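Chapter 7
What counts as a serving?

Before you start
Write down what you ate between waking up and noon yesterday, with amounts. Keep the page. You will be asked to do it again at the end of the chapter, and most students find the two versions don't agree.

7.1 The trouble with asking people

Much of what we believe about diet and health rests on people telling researchers what they ate. They fill in a questionnaire, or a caller rings in February and asks about the past year. How often did you eat sweet biscuits? Never, monthly, weekly, daily? How many at a time? The answers are turned into grams, the grams into kilojoules, and the kilojoules end up in a graph with a firm-looking line through it.

You should be suspicious of that line. Memory is poor, and it is poor in a particular direction. People tend to forget snacks more readily than meals, and to report the foods they think they ought to be eating. Collecting more answers doesn't fix this. A large survey with a lean in it gives you a very precise wrong number.

Then there is the word "serving". On a packet it is whatever amount the maker has chosen to print. In a dietary guideline it may be a fixed quantity of energy. In your kitchen it is what you put on the plate. These three have little to do with one another, and a study that slides between them without saying so should lose marks.
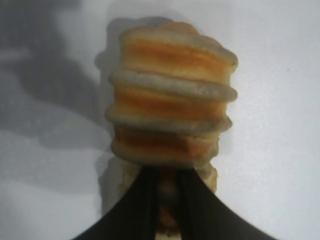 Figure 7.1 A layered snack in orange and pale beige. How many servings would you record?

Try the question in the caption on your classmates and don't let them confer. Some will give a number of pieces, some will say one, and a few will ask for the packet. None of them is being careless. The question was badly put, and survey questions are often put just as badly.

7.2 A small survey, taken apart

Consider the Brellow study, which we will return to throughout this chapter. Marta Dovhaniuk and Craig Strachan sent a food questionnaire to 275 adults and got 91 back. Their report claimed that people who ate crackers daily were more tired in the afternoon, and a local paper ran it under the heading "Snack habit saps energy".

Start with the 184 who didn't reply. We know nothing about them. Perhaps they were too busy, or too tired, in which case the most interesting people are missing. Next, look at the direction of the claim. Tired people may well reach for crackers. People on early shifts may be tired and also short of time for a cooked lunch. The questionnaire didn't ask about shifts.

Strachan's defence was that the result "makes sense". Be wary of that phrase. Almost any link between food and mood makes sense once you have been told it exists – and so would its opposite.

Key terms
Recall bias: error that arises when people remember past events inaccurately or incompletely.
Non-response: the failure of some people chosen for a survey to take part.
Serving: a stated amount of food. Always ask who stated it.

Activity 7A
Work in groups of five. Each person writes a single question to find out how much bread someone eats in a week. Swap questions and answer them, then compare the totals you get for the same person. Keep your results for section 7.3, where we look at weighed food diaries and the problems they bring with them.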